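We use cookies to keep you signed in and to measure traffic. By continuing to browse you accept our cookie policy.

Enrollment rejected at dedup stage, operator says "demographic mismatch" but record shows biometric hold

tarn_ledger
Posting this in the registration and credentials section because the help desk has closed my ticket twice. Background: Enham moved its resident ID enrollment to the Jotari platform last year. My father enrolled at the Pirnov counter. Ten fingerprints, both irises, face photo, proof of address, proof of birth. The acknowledgment slip printed normally. Status stayed at "in process" for 59 days and then changed to "rejected, code 179." The operator told him the code means a demographic mismatch and that he needs a corrected birth record. His birth record has no error. The status export I downloaded from the resident portal lists the packet as "held: biometric duplicate, manual review" with no demographic flag set at all.

Two questions. Which of these is authoritative, and does re-enrolling while a hold is open make it worse?

quillfeather
Don't re-enroll. A second packet from the same person will match the first packet at close to full score, and you'll have two holds. The export is what the back end wrote. The counter screen shows a translated text from a lookup table on the operator's machine, and those tables go out of date when the client isn't updated.

m_dossett
Disagree with part of that. The lookup table ships with the client and the client refuses to sync if it is more than one minor version behind. I worked a counter until last April and never saw a stale table. More likely the operator picked the wrong line. The rejection codes are sorted by number and the text wraps badly on the small monitors, so 179 and the one under it run together.

quillfeather
The sync check covers the packet schema. It doesn't cover the resource bundle, and the strings live in the resource bundle. You can be fully current on schema and still display last year's strings. Check the release notes for the client if you have access to them.

m_dossett
I have the notes. They say "resources validated at launch." That could mean a checksum or it could mean the file exists. I'll concede it isn't spelled out.

tarn_ledger
Either way the operator was reading me something that doesn't match the record. What I want to know is what a "biometric duplicate" hold means for a man who has never enrolled anywhere else.

Ojārs Lapiņa
It means that during the one-to-many search at least one candidate came back over the threshold. It doesn't mean the candidate is really the same person. With a gallery of any real size you get false candidates, and the rate per search goes up with the gallery. The search is done on fused scores, fingers plus irises, and if several fingers are low quality the fused score leans on whatever is left. Older residents and people who have done manual work often have low ridge quality. What were his quality scores? The portal export should have them per finger.

tarn_ledger
Right hand: thumb good, the other four marked 4 on a scale where 1 is best. Left hand: two fingers marked "not captured," the rest poor. Irises both marked acceptable. He laid brick for most of his working life.

Ojārs Lapiņa
Then I would expect a weak fused score and a wide candidate list. A reviewer has to look at the face photos side by side and clear it. That is the manual review. Ask for the adjudication log. You won't be shown the other resident's data, but you are entitled to the date it entered the queue and the date it left.

pallid_sedge
"Entitled" is doing some work there. The Org that runs adjudication for Enham publishes a service standard, and it covers standard packets only. Held packets are excluded. I asked for my own log and got a letter with one sentence in it and no dates.

Ojārs Lapiņa
Did you ask under the correction procedure or under general inquiries? General inquiries go to the contractor's call center, which can't see the queue. Correction requests open a case with its own number and the case history is part of the response.

pallid_sedge
General inquiries. There was no other option on the form.

Ojārs Lapiņa
The correction form is separate and is only handed out at a counter. I agree that it should be on the website.

vexillum
I'll take the unpopular side. The hold did what it is for. A system that issued a number every time the fingers were poor would be issuing duplicates all day. Every few months somebody posts a story about a card issued to a dog or to a statue, and the same readers who laugh at that are here complaining that the checks are too strict. Pick an error and live with it.

quillfeather
Those two failures come from different stages. The dog cards are exception enrollments: operator marks "no biometrics available," uploads any photo, and the packet skips matching because there is nothing to match. Tightening the match threshold doesn't touch that path. You could make dedup perfect and the statue would still get a card.

vexillum
Fair, but exception packets are supposed to need a supervisor's fingerprint.

m_dossett
They do need it. In my office the supervisor signed them in a batch at closing. The screen lets you select all. So the control exists and is useless in practice unless somebody opens each one and looks at the photo.

quillfeather
Select all on an exception queue is a design fault and should be logged as one.

m_dossett
It was logged. Item 3039 in the old tracker. Closed as "works as specified."

tarn_ledger
Coming back to my father's case. I went to the counter and asked for the correction form. The operator said a correction can't be opened on a rejected packet, only on an issued number. Is that right?

Ojārs Lapiņa
For demographic corrections, yes. For a disputed rejection there is a second section on the same form, on the reverse, headed "review of decision." Many operators don't turn it over. Attach the acknowledgment slip and the export. Write the packet number exactly as printed, with the leading zeros, or the scanner software will drop them and the case won't link to the packet.

pallid_sedge
Also keep a copy with the counter's stamp on it. Mine was "not received" the first time.

hobnail
Operator here, different district. A few practical points on capture, because some of these holds can be avoided at the desk. Clean the platen between residents. For dry fingers, have the person touch their own forehead or use a barely damp cloth, then wipe. Don't press down on the resident's hand: it smears the ridges and the software will still call it a capture. Use the retry count. The client allows several attempts and keeps the best one, but most operators stop at the first green mark. Keep the desk clear and plain under the lamp, or the document camera picks its exposure off whatever else is lying there and you get gray scans of the birth record.
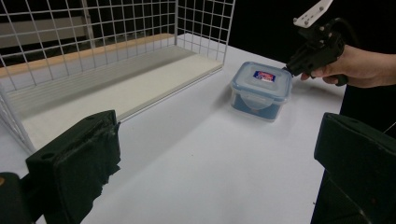

White tabletop and mesh rack.

vexillum
How much does a matte surface matter? Ours are all glossy laminate and the scans go through.

hobnail
They go through because the check at the counter is on resolution and file size. Glare over a date of birth passes both. It fails later, when a person tries to read it, and by then the resident has gone home. A sheet of plain matte card under the document is enough if you can't change the desk.

m_dossett
Seconded on the green mark. Green only means the image met the minimum to be sent. It says nothing about how it will do in a one-to-many search. We were measured on packets per day, so green was where everyone stopped.

vexillum
So the fix is a different target for operators and no change to the matcher.

quillfeather
Both. A reviewer who clears a hold should be able to send back a recapture request for specific fingers. At present the only outcomes are accept and reject, and a reject restarts the resident from zero.

Ojārs Lapiņa
Recapture requests were in the first specification and were cut before rollout. I don't know the reason and would prefer not to guess at it.

tarn_ledger
Update. The review of decision was accepted at the counter, stamped, case number issued. The portal now shows the packet as "reopened." The code has gone from the status page but is still in the export. I'll post again when there is a result.

pallid_sedge
Save today's export before it changes. The portal overwrites it and keeps no history.

tarn_ledger
Saved. Thanks.

vexillum
For the record I still think the threshold is fine.

quillfeather
Noted. Start a separate thread for it and bring numbers.

Related threads
Acknowledgment slip lost before status lookup
Leading zeros dropped from packet number on scanned forms
Exception enrollment: who signs, and when
Iris capture with bifocals, any settings that help?
Name order differs between birth record and resident card
Jotari client will not launch after resource update

Last updated: February 2022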